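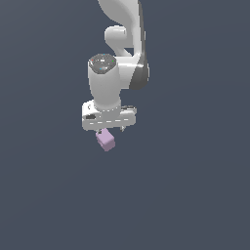
Image credit: Ruth Mellor

Chapter 3
Who Is Staying in Your Spare Room?

I started renting out rooms in Tullby when I was broke, so I won't pretend I had a plan. I had a back bedroom, a kettle and a listing on Julledo that I wrote at the kitchen table in October (the worst month I could have picked, as far as bookings go). My first guest was Dennis Mosoti, who wanted a desk and didn't care about the view. I'd written four paragraphs about the view!

So this chapter is about guests, and mostly about working out who they are before you spend money on them. In Chapter 2 we priced a room. Now I want you to think about who pays that price: the couple on a weekend away, the contractor in town for 14 nights, the family that needs a crib and somewhere to park. Lodging people call these groups segments. I'll use the word too, but I usually just picture a person with a suitcase. 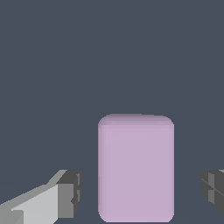
Figure 3.1 Lavender block and gripper fingers, computer rendering.

We'll spend a lot of time with the Parsons, a guesthouse with 17 rooms that Phyllis Staniforth ran when I first knew it. She kept her bookings in a paper ledger going back to 2000, and I've borrowed pages from it for the exercises. Her handwriting is dreadful, so I typed them up.

Before you read on, write down the last place you paid to sleep. Why that one? Keep your answer handy, we'll need it in the section on length of stay.

Key terms: segment, length of stay, lead time, repeat guest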